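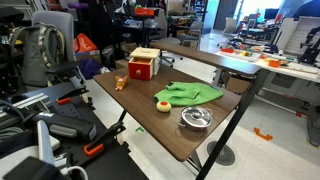
Analog channels gone after digital switchover, kitchen TV shows nothing

Posted by Dalal Abu Hammour in TV and Reception, 20th April

We live on the edge of Nellden and have always used an antenna on the roof. No cable, no dish. The analog signal from the Norier mast was turned off and the two TVs in the house now behave differently, and I would like to understand why before I spend money.

The living room TV is a newer one. I ran the channel search, it found the digital channels, and most of them are fine. Three of them freeze in the evening. The picture turns into blocks, the sound cuts out, and then it comes back or it doesn't. During the day the same three channels are usually good.

The kitchen TV is old, with the deep back. It says "no signal" on everything. I ran the search twice and it found nothing. It worked perfectly well before the switch, on the same antenna, with a little snow on one channel.

The antenna cable comes down from the roof, goes into a splitter in the hall closet, and from there one cable goes to each room. The splitter has four outputs and two are used. The cable to the kitchen is long and was put in by the people who had the house before us, so I don't know how old it is.

A man at the electronics shop told me I need a "digital antenna" and that the old one can't receive the new channels. He wanted 100 for it plus installation. My neighbor says her roof antenna is older than mine and she changed nothing. They can't both be right.

So what I want to know is whether I need a new antenna, what I need for the kitchen TV, and what I should do about the three channels that freeze. I can go up a ladder to the closet but I am not going on the roof.

Edited to add: the living room TV has a signal screen. On the good channels strength is high and quality is high. On the three bad ones strength is still high but quality goes up and down. I don't know what the difference is between the two.

tollgate_rd

You need a box for the kitchen. Old TV can't read digital. Any cheap one will do. Don't buy the antenna.

Pemmo

The answer above is correct but short, so I'll fill in the rest. I did this for my own house and then for my parents' apartment when their side of the river was switched over last July.

Start with the antenna. There is no such thing as a digital antenna. An antenna picks up radio waves in a certain range of frequencies and it doesn't care what is carried on them. What can matter is the range. If your old analog channels came in on the low band (VHF) and the new digital ones are all on the high band (UHF), then an antenna made only for VHF will do badly. Yours is pulling in most of the digital channels with good strength, so it is covering the right band. Your neighbor is right and the man in the shop is selling antennas.

Now the kitchen TV. It only has an analog tuner, so it has nothing to tune to anymore. You have two choices:

Buy a converter box. The antenna cable goes into the box and a second cable goes from the box to the TV. On a set that old, look at the back before you go shopping. If there are three round sockets in yellow, white and red, get a box that has those outputs. If there is only the antenna socket, you need a box with what is called an RF output, and not every box has one. I bought the wrong kind for my parents and had to take it back. With the RF type you leave the TV on one channel, usually 3 or 4, and change channels with the box remote.

Or replace the TV. If you only watch the news while you cook, I wouldn't.

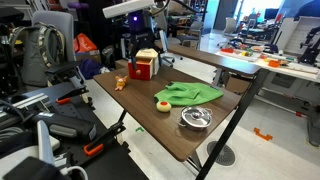

Before you pay for a box, check that it receives the broadcast standard used where you live. It is printed on the packaging, and it should match what the broadcaster gives on its switchover page. A box brought from another country may find no channels at all, even if it powers up and shows a menu. Also keep the receipt, and ask whether you can return it opened.

The freezing is a separate problem. Strength tells you how much signal is arriving. Quality tells you how clean it is, meaning how many errors the tuner has to repair. With analog you saw a weak or dirty signal as snow or ghosts and could still watch. A digital tuner repairs errors until there are too many, and then you get blocks and then nothing. High strength with unsteady quality usually means interference, reflections, a bad connector, or too much signal. Those three channels are probably carried together on one frequency, which is why they go bad at the same time. You can check this on your signal screen. If all three show the same frequency or the same multiplex number, that's it.

I would go through it in this order:

Take the splitter out for one evening. Join the roof cable straight to the living room cable with a plain coupler, or move the splitter aside and connect the two if the ends allow it. If the freezing stops, the splitter or one of its connectors is the trouble.

If you put the splitter back, use one with two outputs, not four. Every output costs you signal, even the ones with nothing plugged in. If you keep the four-way one, put terminator caps on the empty outputs. They are very cheap and they stop signal bouncing back down the line.

Look at each connector in the closet. Unscrew it and check that the center wire is straight and clean and that none of the fine braid is touching it. If you see green or white crust, cut the end off and fit a new connector.

Make a note of what is switched on in the evening. Cheap LED lamps and phone chargers are known for this, and so are some power supplies. In my parents' place it was a lamp near the cable. Switch things off one at a time while someone watches the quality number.

Don't buy an amplifier yet. Your strength is already high and an amplifier will raise the noise along with the signal. It may make things worse.

If none of that helps, then it could be the antenna pointing slightly wrong, or water in the cable on the roof, and at that point you pay somebody to go up. Ask them to measure at the antenna and again in the closet and to tell you both numbers. If the antenna end is clean and the closet end isn't, it's the cable you are replacing.

One more thing, do a full search again on the living room TV every few weeks for now. After a switchover the broadcaster often moves channels to frequencies the analog ones left free, and a TV that hasn't searched again will keep looking in the old place.

Nakness

I'm in Nellden too, up past the school. Agree with most of this, but there is some local stuff to add.

There are two masts you can get from here. Norier is the main one. The other is on the Toledo road and it has a smaller set of channels on it. When the TV searches, it can pick up the same channel from both and store the wrong one. My set put the weak copies in the normal numbers and hid the good ones way down the list. Go to the end of your list and see if your three channels are there a second time. If they are, use those and delete the others. If your TV has a manual search, type in the Norier frequencies only. They are on the switchover notice that came in the mail, second page, in the small table. I think channel 11 in our old list is one that went to a different group, so don't go by the old numbers.

Evening is when I had trouble as well. It got better after the work on the mast was done, without me touching anything. So you might wait a bit before paying anyone.

For the kitchen I don't agree that any cheap box will do. I had one that got hot and restarted itself during programs. Second one has been fine. I don't remember the make of either. Get one with a display on the front so you can see what channel it is on when the TV is off.

Also ask at the post office about the discount on boxes. There was one for pensioners and for families with several children. I don't know if it is still running or if you qualify. They wanted an ID and an electric bill with the address on it.

Dalal Abu Hammour

Thank you all. I looked at the back of the kitchen TV and it has only the antenna socket, so it will be the RF kind of box. The first shop I called did not have one and is going to check with their supplier.

The three channels do have the same multiplex number on the signal screen. They are also in the list a second time near the end, as Nakness said, and the second copies have lower strength but the quality stays still. I have moved those to the front and I will see how they do in the evenings.

I opened the closet and the connector on the roof cable was only finger tight and came off in my hand. I have put it back properly. I have bought caps for the empty outputs and will put those on when I have the ladder out again.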